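Rernwood Community Help
Category: Motion control and planning
Topic: Policy output stalls for one cycle between action chunks, two-arm cell

Posted by Lempi Ahonen

Our laboratory operates a two-arm tabletop cell with the Clivier control stack. A learned policy runs on a separate workstation and returns joint targets in chunks. The controller on the cell consumes these targets at a fixed rate and interpolates between them. The present task is to place small containers in a plastic basket, with both arms permitted to enter the space above the basket at the same time.

Motion within a chunk is acceptable. At the boundary between two chunks, however, both arms hesitate and then move abruptly to catch up. The effect is most noticeable when one gripper is near the rim of the basket, where a small jump is enough to touch a container that has already been placed. Lowering the speed limit reduces the jump but does not remove the hesitation. 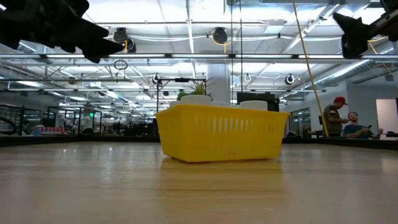 The inference call takes 300 ms on our workstation. Each chunk covers 900 ms of motion, so there should be ample time to prepare the next one. The request for a new chunk is sent when the buffer is empty. The log reports no dropped messages, and the clocks of the two computers are synchronized.

I would be grateful for advice on the following. Should the request be sent earlier, and if so, how should the old and new chunks be joined? We would prefer not to retrain the policy at this stage.

Posted by Aarne Lehtinen
Marked as accepted

The hesitation follows directly from the request being sent when the buffer is empty. For the full duration of the inference call, the controller has no targets and holds its last position. The length of the chunk does not help, as none of it remains by the time the call begins.

The request should be sent while a portion of the current chunk is still waiting to be executed. With the figures given, I would send it when 400 ms of motion remains. This leaves 100 ms beyond the inference time. Please check that margin against the slowest calls in your log, as an average will hide them.

Sending the request earlier introduces a second matter. The new chunk is computed from an observation that is already 300 ms old when the chunk arrives. Its first targets therefore describe motion that the arms have already made. Each target should carry a timestamp counted from the time of the observation, and any target whose time has passed should be discarded on arrival. If the new chunk is played from its first element, the arms will step backward, and the result may look worse than the present fault.

For the join, I recommend a short blend over the overlapping part of the two chunks, with the weight moving from the old targets to the new. Both arms should use the same blend window and should switch on the same control cycle — a separate window for each arm can bring the grippers closer together than the policy intended. The gripper opening command should be excluded from the blend and taken from one chunk only.

No retraining is required for any of this.

Posted by Memby

We had this as well. We raised the interpolation order from linear to cubic in the controller settings and it looked smoother. You may wish to try that first.

Reply from Lempi Ahonen

Thank you both. Cubic interpolation was already enabled. The early request removed the hesitation at once. The backward step appeared exactly as described until we discarded the expired targets. Blending is now set to 4 control cycles and the jump at the rim is gone at normal speed. I have not yet tested with the speed limit raised.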